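Old Movie Cars Go on Show in Grumthorpe

A private collection of cars that once belonged to film actors will open to visitors in Grumthorpe in August. The show has 19 cars, and most of them were kept in a closed garage for many years.
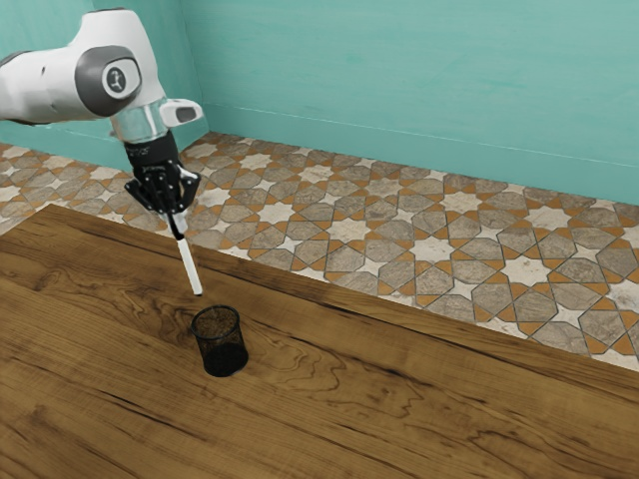 Yến Trình
Motoring Reporter

The oldest car in the hall is a cream Limico roadster, bought new by a stage comedian who never learned to drive it. His sister took the wheel when they went to premieres. Her driving gloves are still in the door pocket.

The organizer, Vinh Khúc, spent two winters looking for the papers of each car. For one long Cordeiro sedan he found the fuel bills, but he could not find the name of the first owner.

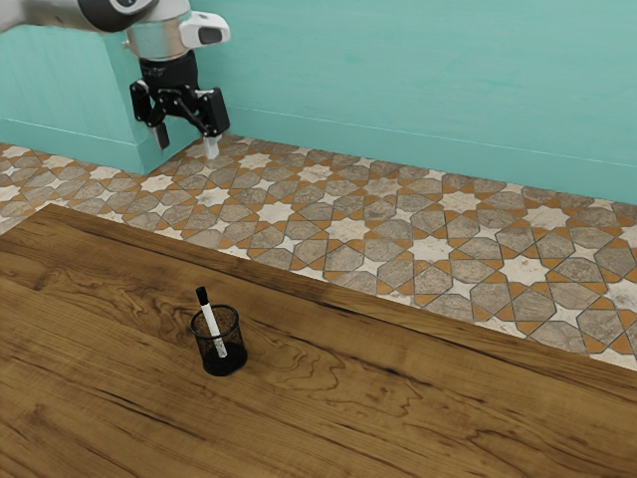 Mavis Lindgren wrote to us that she remembers the Cordeiro very well, because it was parked outside the Eltano hotel every summer and the children were allowed to sound the horn. She would like to know if the horn still works. Mr. Khúc answered that it does, but only when the engine is running.
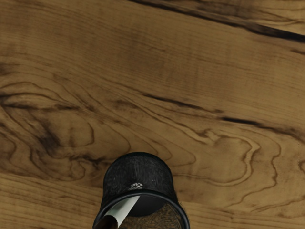 A wooden tabletop with dark, swirling grain.

Some of the cars will be started in the yard at 9 in the morning. Visitors may stand near, but they are asked not to touch the paint. The printed catalog has a run of 4,000 copies and is sold at the door.

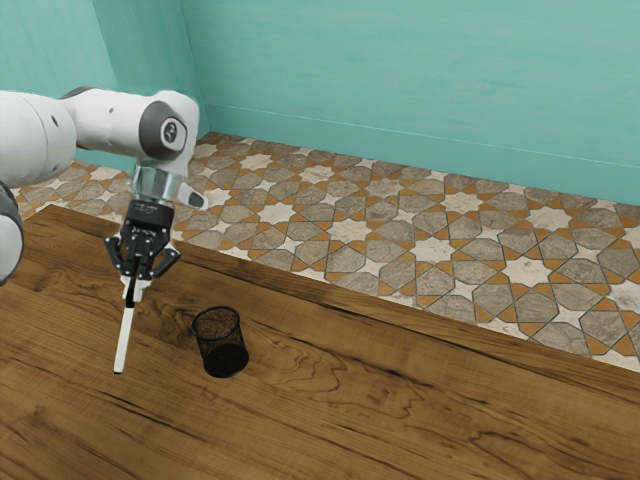

White robotic arm with a black two-finger gripper.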